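Home | Course Outline | Handouts | Reading List | Contact
Print this page | E-mail this page

Handout 4: Small Waste and Where It Goes
Course: Households and the City
Instructor: Annunziata Ferraro

Please read these notes before we meet in November. They are longer than the last handout, but the second half is mostly for your field diary and you can return to it later.

1. What we mean by small waste

In the first three meetings we spoke about large flows: building rubble, food waste from markets, packaging from shops. Today we go to the other end. By small waste I mean everything that falls on the floor or collects in the corners of a home or a workplace. Dust, hair, crumbs, bits of paper, thread, a bottle cap. It weighs very little and so it is missing from most city statistics. The city weighs trucks, and in a truck you cannot separate it any more.

Still, a great part of daily cleaning time goes to it. When I did my own study in Prondgate, I asked people in 35 households to write down each time they swept, wiped or picked something up. Four households gave up in the first week, so the results come from 31. The notebooks are very uneven. Some people wrote one word per day and one man wrote almost a novel. But all of them wrote more entries than they had expected before we began.

2. Sweeping as work

Older studies of housework put sweeping together with washing the floor under one heading, "floors." I think this is a mistake. Washing is usually planned. It has a day, or at least an order: first the bedroom, then the kitchen. Sweeping is mostly an answer to something which just happened. A child eats a biscuit, somebody cuts paper, a guest comes in with sand on the shoes. In the Prondgate notebooks, most of the sweeping entries name a cause and very few of the washing entries do.

Consider also how small a single task can be. A piece of paper and a scrap of something else in the dustpan, and already one has used both hands and two tools.

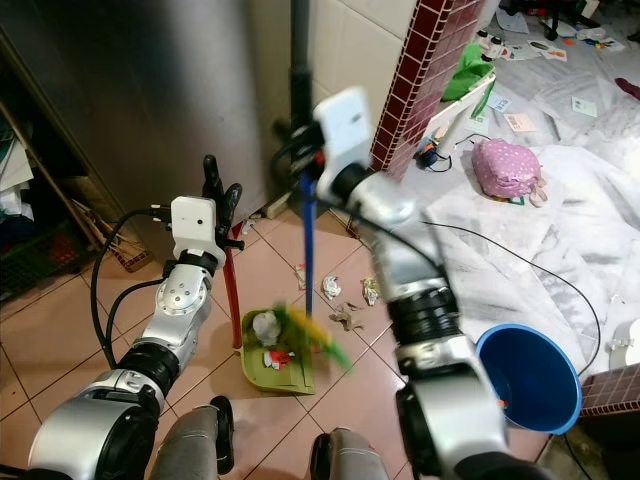
3. The dustpan and the bin

Between the floor and the bin there is a short trip, and I ask you to pay attention to it. Where does the bin stand? Is there one, or are there several? In the Dranov apartments, which we will discuss with the floor plans, the kitchens were built with a cupboard for one bin only. When sorting of waste became a rule, the second and third bins had to go to the hall or the balcony. People told me that they then put floor sweepings in whichever bin was nearest, also when they knew it was the wrong one.

The reading by Greenberg gives a different explanation. For Greenberg, mixed sweepings have no clear category, and people throw them away quickly in order to stop thinking about them. I do not fully agree, but the chapter is well written. Please bring one argument for it and one against it.

4. Field diary

For 2 weeks, write down each sweeping in your own home. Note the time of day, the cause, the tool and the bin. Do not change your habits for the diary. If you forgot an entry, leave it empty and do not invent it afterwards.

Then write a summary of 400 words at most. Upload it to Jitus in the folder for this handout. Tables are welcome but they do not replace the text.

Print this page | E-mail this page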